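Tapley Opens Its Doors for a Winter Shoe and Slipper Swap

Tapley, 13th November — If your hall closet looks anything like ours, there is a heap of shoes at the bottom of it that nobody has sorted in years. Gismont, the neighborhood reuse group, would like to help with that, and is inviting families from all over Tapley to its first winter footwear swap, which opens this Saturday at the Gismont workroom and stays open all afternoon.

The idea is a simple one. Bring the sandals, slippers, boots and sneakers your household has outgrown or grown tired of, have them matched and sized at the door, and go home with something that fits. There is no charge, and you are very welcome to take a pair even if you have none to give.

"We started with 19 pairs on a blanket back in May, and I was so pleased with us!" said Rafia Mengal, who founded the swap. "Now we have more than 100, and my own kitchen is finally free of them again — my family is very grateful."

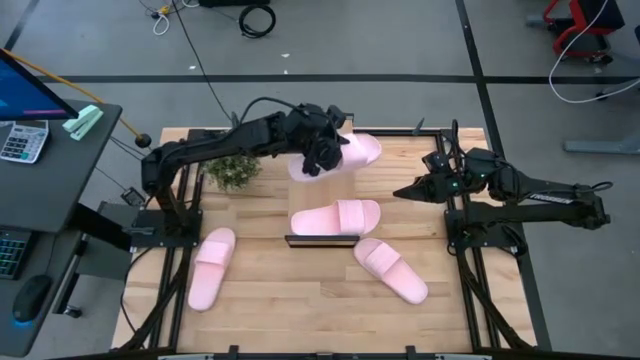
Pairing is the slow part of the work, and the part visitors tend to enjoy most once they get going. Shoes come out of their bags every which way and have to be laid out on a table, turned the same direction and checked left against right before they can go on the racks. Slides are the trickiest, as anyone will know who has had several alike in front of them, all pink, with the same wide textured strap and the same flat sole, and has tried to say which belongs with which. Jolanta Baran, who runs the sorting, asks that you tie or clip your pairs together at home if you possibly can.

Please wipe soles clean before you come, and leave out anything with a broken strap. Children's sizes are especially welcome, as are house slippers for older neighbors. Each household may take up to 3 pairs on the day.

Questions and offers of shoe racks can go to Panagiotis Kalogeropoulos at the Gismont front desk.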